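Section 4. Placing and Leveling a Work Table

4.1 Before you begin

This section applies to all Halinow tables supplied with fixed legs. Tables with casters are covered in Section 5. Read the whole section before moving the table into its final position, as several of the steps are difficult to reverse once equipment has been set on top.

The following items are required:

Spirit level, at least 24 inches long
Tape measure
Chalk or masking tape
Leveling shims (packed with the hardware bag)
Hex key, size 4 (packed with the hardware bag)

Two persons are needed to lift the table. The Halinow 96 weighs more than the standard model and must not be dragged across the floor by one person, even over a short distance.

4.2 Choosing the location

1. Select a floor area that is dry, swept, and free of loose mats. Carpet is not a suitable surface for this product.

2. Check the floor for drains, expansion joints, and patched areas. No leg may stand on a drain cover or across a joint.

3. Mark the outline of the tabletop on the floor with chalk or tape. Leave at least 36 inches of clear space on every side from which the table will be used. A side that will not be used may be placed nearer to a wall, but a gap of 4 inches must remain for cleaning.

4. Confirm that doors and cabinet drawers open fully without crossing the marked outline.

5. Confirm that the outline does not cover a floor outlet. Cords must not be run beneath a leg.

Note: If the table is to be used together with a Dekero side shelf, add the depth of the shelf to the outline before measuring clearances. The shelf attaches to the long side only.

4.3 Moving the table into position

1. Remove all items from the tabletop and from any lower shelf.

2. With one person at each short end, lift the table by the rails. Do not lift by the edge of the top.

3. Carry the table to the marked outline and lower all legs to the floor together. Setting down one end first places a sideways load on the leg bolts and may loosen them.

4. Retighten each leg bolt with the hex key. Bolts should be firm, with no visible gap between the leg plate and the rail.

CAUTION: Keep fingers clear of the underside of the feet when lowering the table.

4.4 Leveling

1. Place the spirit level along one long side of the tabletop, then along one short side, and then corner to corner in both directions.

2. Press down on each corner in turn. If the table rocks, find the leg that lifts and insert one shim beneath it.

3. Repeat steps 1 and 2 until the table is steady and the bubble rests between the lines in every position. No more than two shims may be used under any one leg. If a greater correction is needed, choose another location.

4. Trim the exposed end of each shim flush with the foot.

Note: New concrete may continue to settle. Where the floor was poured recently, repeat the leveling check after 11 weeks.

4.5 Loading the tabletop
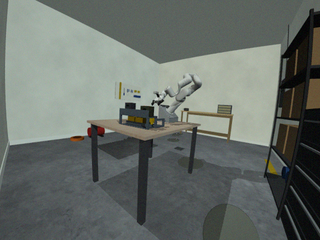 The rated load of the standard table is 400 pounds, evenly spread. This figure includes racks, containers, and their contents, together with anything clamped to the edge. Heavy items should be placed first and as near to the legs as practical, with lighter items toward the middle. Low open racks, such as the dark metal one holding a row of yellow blocks, should stand with the whole base on the tabletop. Boxes kept behind a rack, like the two black ones on the same table, should be light enough to lift out over it without leaning on the top.

CAUTION: Do not sit, stand, or kneel on the table. Do not use the table as a support for a ladder.

4.6 Care of the surface

Wipe the tabletop with a soft cloth and a mild soap solution, then dry it at once. Ritia Surface Oil may be applied to unsealed wooden tops twice a year. Allow the oil to dry overnight before returning items to the table. Do not apply oil to sealed tops or to the legs.

Pan edge guards may be fitted after the first oiling. See Section 6 for fitting instructions and replacement part numbers.

4.7 Periodic inspection

Each December, and after any relocation of the table, check the following:

Leg bolts are tight
Shims are in place and not crushed
Tabletop shows no cracks at the bolt positions
Rating label is present and legible

A table that fails any of these checks must be unloaded and taken out of use until the fault has been corrected.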